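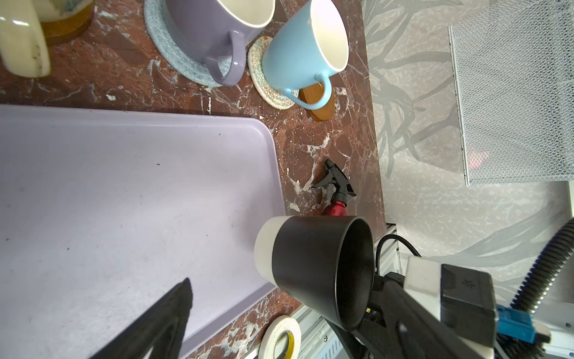
Filed under: Kitchen > Cleaning & Sorting

How I clean and sort a counter full of mugs and coasters

My mug shelf got to the point where opening the door was a gamble, so last weekend I did the thing I do a couple of times a year and pulled the whole lot out onto the counter. Mugs, coasters, the odd saucer, everything. It takes me about 40 minutes if I don't stop to answer the phone, and I always stop to answer the phone.

A few of you asked how I get tea stains out without scratching anything, and what to do with woven coasters once they've gone a bit sad, so I'm writing the whole routine down this time.

What I get out first

A big plastic tray with a raised rim. Mine is lavender and has picked up plenty of specks and smudges over the years, but it's the most useful thing in the whole job (I'll get to why). Then a spray bottle, baking soda, dish soap, a soft sponge, a stack of dish towels, a roll of tape and a pen. Rubber-palmed work gloves if your hands hate hot water like mine do. Any old small caddy or basket is handy too, the kind with slots in the sides so things can breathe.

Please check what's in your spray bottle before you start! My countertop is marble, a reddish brown one with white veins all through it, and marble and vinegar do not get along. Same goes for lemon. I ruined a patch of the counter in my last apartment with a vinegar cleaner and had to look at that dull spot every single morning. On stone I use plain water with a few drops of dish soap, and if I want vinegar for a mug, I do it in the sink.

Step 1: Pull the mugs and look inside them

Take out every mug, including the ones at the back. Pick each one up and tip it sideways toward the light so you can see right down into it. Light insides are easy, any tea ring jumps out at you. Dark insides are sneaky. I have a matte black mug with a pale band around the base that I swore was spotless until I ran a finger around the bottom of it, and, well, no. So for black mugs I use my finger or the flashlight on my phone.

While it's tipped over, check these too:

- the rim, by running a thumb all the way around for chips
- the spot where the handle meets the body, where hairline cracks like to start
- the foot, which can be rough enough to scratch stone

If the rim is chipped, it stops being a drinking mug. I'll keep one or two for pens or seedlings, and the others go. If there's a crack at the handle, it goes straight in the trash, wrapped in newspaper, no matter how much I love it.

Step 2: Clear up the brown stuff

My cream mug is the worst offender every time. It has a yellowish glaze, and coffee residue on that color has a way of pretending to be part of the design. Here's what works for me:

Put a heaping teaspoon of baking soda in the mug and add just enough water to make a paste. Spread it over the stained parts with a damp sponge, then walk away for 15 minutes. Come back and rub in small circles, going a little harder on the ring at the bottom. Rinse with warm water and dry it right away.

For a really old stain I fill the mug with hot water and a spoonful of baking soda and leave it overnight. I've tried the fancier powders, including the Stistia one that comes in the little tub, and it did fine, but it didn't do anything the baking soda couldn't.

Go easy on matte glazes. A scouring pad leaves shiny tracks that never come off. And if your matte mug has gray squiggles inside, those are usually metal marks from a spoon. The paste takes them off too, it just needs a second round.

Step 3: Give each kind of coaster its own treatment

I used to chuck all my coasters in the sink together. Don't! They're made of completely different things and they want completely different handling.

Wooden ones. I have a round one and an oval one, both that nice honey-to-amber color. Wipe with a barely damp cloth, dry at once, and stand them on edge so air gets to both sides. If they look thirsty, rub in a few drops of food-grade mineral oil, leave it for an hour and buff. Soaking them is how you end up with a coaster that rocks.

Woven rope ones. Mine are the pale spiral kind, and light colors show every drip. Shake them over the sink first, you'll be amazed at the crumbs that fall out. Then dab with soapy water on a cloth, following the spiral around from the middle. Press between two towels and dry them flat with something heavy on top. A cookbook does it. Skip the weight and the edges curl up, and then your mug sits at a tilt.

Stitched ones. I've got a little cream one with multicolored zigzag stitching that I'm very fond of, and I'm extra careful with it. Colored thread can bleed, so test first: press a damp white cloth on one stitch for ten seconds and look at the cloth. If there's color on it, stick to dry brushing with an old toothbrush. If it's clean, go ahead with cool water and a tiny bit of soap.

Glazed pieces. Anything ceramic with raised rings wants a soft brush, not a sponge, to get down into the grooves. Same baking soda paste, same rinse.
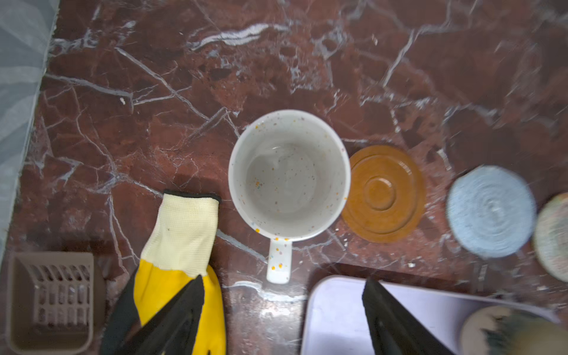
I leave the patterned mugs till last. Anything with a speckled finish hides dirt beautifully, which is lovely on a busy morning and a nuisance on cleaning day. You look in, see dots, and figure they're all supposed to be there. My trick is to set the mug down on the counter and look straight into it from above, then wipe the bottom with a damp white paper towel. If the towel comes up clean, those dots are paint and you can relax.

Step 4: Pair them up

Once everything is clean and dry, I set the coasters out on the counter and try mugs on them. This is the fun part — I could do it all afternoon. Two things matter to me. The foot of the mug should sit fully on the coaster, no overhang, and a heavy mug should get something with a bit of give in it. My lavender mug goes nicely with light blue rope. The light blue one has wandered from coaster to coaster and I still haven't settled it.

If a mug's bottom is rough, it gets a woven coaster and never touches the bare marble. You can also smooth it by rubbing it on 200-grit wet sandpaper for a minute, with plenty of water. Wipe away every bit of grit afterward or you've just moved the problem to your counter.

Step 5: Put things back with the tray

Okay, the tray. I line it with a dish towel, load it with the mugs I use every day, and carry the lot over in one go. Handles all facing the same way so they don't knock. Mugs I use less go to the back of the shelf, and I put a strip of tape on the shelf edge with what lives there written on it. Sounds fussy, but it's the one thing that has stopped me from buying yet another mug from Sadisau when I already had something very similar hiding at the back.

Spare coasters go in the caddy, on edge, wood at one end and woven at the other.

Step 6: The counter

Crumbs first, with a dry cloth. They disappear on veined stone, so I sweep my palm across it at the end to find the ones I missed. Then the soapy water spray, then a rinse cloth, then dry. I reseal the marble every June, and if a drop of water darkens the stone before then, I do it early.

A couple of leftovers from your messages: yes, you can do mugs with gold trim this way, but keep the paste off the gold. And no, I wouldn't put rope coasters in the washing machine, even in a bag. I did it once with a set from Pretetti and got back something closer to a bird's nest.

Next up is the lid drawer. I've been putting it off since 7th March and I'm running out of excuses.

Contact | © Furnival Kitchen Notes | Back to top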